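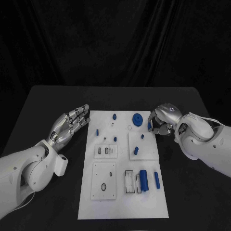

Community help > Music > Releasing and distribution

Our second album has gone onto another artist's page, what do we do?

duskfader
Posted Sun 8 March

We are a four piece and we put records out under the name Kestari. The first album came out in November of the year before last, through a distributor called Gaillard. They were fine but we didn't like the yearly fee, so for the second album we moved to Utex, who take a cut instead.

The new album went live on Friday. On two of the streaming services it is on our own page, next to the first one, as it should be. On the third service it is on the page of a different Kestari, who makes instrumental dance music and has nothing to do with us. Our own page on that service still shows only the first album and the two singles.

So anyone who follows us on there has had no notice of it, and the people who follow the other Kestari have had 43 minutes of guitar songs turn up in their new releases. It has had 556 plays on that page so far, which is more than we'd have expected, but I assume a lot of them are people skipping after a few seconds.

I have written to Utex and got an automatic reply saying up to five working days. My questions are:

Can we get it moved without taking it down? We have a launch gig coming up and the link is already printed on the posters.

Do the plays come with it if it moves?

Do we get paid for the plays it has had on the wrong page?

Should we change our name? The drummer thinks we should. I don't want to, we have had it for six years.

I filled in the upload form myself. There was a box asking whether the artist was already on the services, and I ticked yes and picked the name from the list. There was only one Kestari showing when I did it, so I thought it must be us.

tapeloop_ann

This happens a lot with one word names. It happened to us with both of our EPs, so I can tell you how it went, although the services do change their forms from time to time.

Yes, you can get it moved without taking it down. Don't let anybody talk you into a takedown and a fresh upload. If you take it down the old link stops working and the new upload gets a new one, so your posters would be wrong.

There are two ways to ask. One is through the distributor, which you have started. The other is through the artist account on the service itself, if you have claimed your page there. Look in the help section for something along the lines of "music on the wrong profile". You give the link to the album, the link to the page it is on and the link to the page it ought to be on. I would do both. Ours was fixed in three days the second time, and I think it was the service's own form that did it, but I can't be sure of that.

When you write to Utex again, reply to the automatic email so that it stays in the same ticket. Put these in the message and leave everything else out:

Album title and the release barcode (UPC)
ISRC code for every track
Link to the album as it is now
Link to the page it is on by mistake
Link to your correct page
The artist ID of your correct page, which is the string of letters and numbers at the end of its link

The last one matters most. The name is the same for both of you, so the name is no help to them. With the ID they can match it properly.

The plays belong to the recordings and not to the page, so the count stayed with the tracks when ours moved. What did not come back was the notice to followers. The service treated it as already released. We put up a post and sent an email to our list and that was all we could do.

As for money, you will be paid. The payment follows the ISRC codes back to whoever delivered the tracks, and that is Utex on your behalf. The other Kestari gets nothing for them. Check your statement when it arrives, it will be a couple of months behind.

Before you send anything else out, open the release in Utex and look at what you picked in that list. If you picked the wrong page there, correct it, otherwise the next update you send can put the album straight back where it was. That is what happened with our first EP. We changed the artwork a fortnight later and it jumped to the wrong page again.

northroomstudio

Change the name. There will always be another one and you'll be doing this every time you put a single out. I know a band who went through it five times.

Failing that add a word to it, Kestari Band or Kestari UK or whatever.

corkitz_records

We run a very small label, Corkitz, and handle the uploads for all our acts, so I deal with this a few times a year. The answer from tapeloop_ann is right and I would follow it. A few things to add.

I wouldn't change the name over this. If you change it now you have one album under the old name and one under the new one, and you need both corrected, plus the registrations with your collecting society if you have listed the band name there. You would also lose whatever people already search for. If there were a legal problem, for instance the other act had a trade mark, that would be a different conversation, but two acts with the same name on a streaming service is common and the services are set up to keep them apart by ID.

Adding "UK" on one release only is worse than either. Most services will make a third page for it, and then you have three to sort out.

The list in the upload form is the usual cause. Some of them show only the page with the most followers, and you have to press "more results" or paste in the link to your own page. If there is a box for pasting a link, always use that. I keep a text file with the artist links for every act on every service and paste from it each time. It takes a few minutes to make and you only do it once per act.

Check the other services again in a week as well. We had one where the album was on the right page on the day and then moved by itself when the service tidied its catalogue. Check the singles too, and any track where you are a guest on somebody else's record, since those are easy to forget.

If you haven't claimed your artist page on the service in question, do it today. You can't use their form without it at most places, and the claim can take a few days to go through. They may ask for a link to your website or a social account in the band's name.

It is also worth sending a short, polite message to the other Kestari. They have probably noticed. They can report it from their side as music that isn't theirs, and in my experience a report from the owner of the page gets looked at quickly. Do agree with them first what they are going to ask for. You want the album moved to your page. You don't want it removed.

About the posters: if the printed link goes straight to the album it should carry on working after the move. If it goes to an artist page, check which one. For the next lot I'd print a link to your own site and put the streaming links there, then you can change them whenever you like. We had 2,000 flyers go out once with a link that died the same week.

If you have had no reply from a person after the five working days, ask in the ticket for it to be passed up. The longest I have known one of these take was 30 days, and that was over Christmas.

duskfader

Thank you both, very helpful. I looked in Utex and it was my mistake, the page picked in the list was the other one. There was a small arrow for more results and ours was the second one down. I've corrected it and sent the update, and replied in the ticket with the codes and the IDs.

We had claimed our page already, but the bass player has the login, so I'm waiting on him for the form. I've messaged the other Kestari and asked them to report it as belonging on our page.

The link on the posters goes to the album, so that should be all right. We are keeping the name. I'll come back and say how long it took.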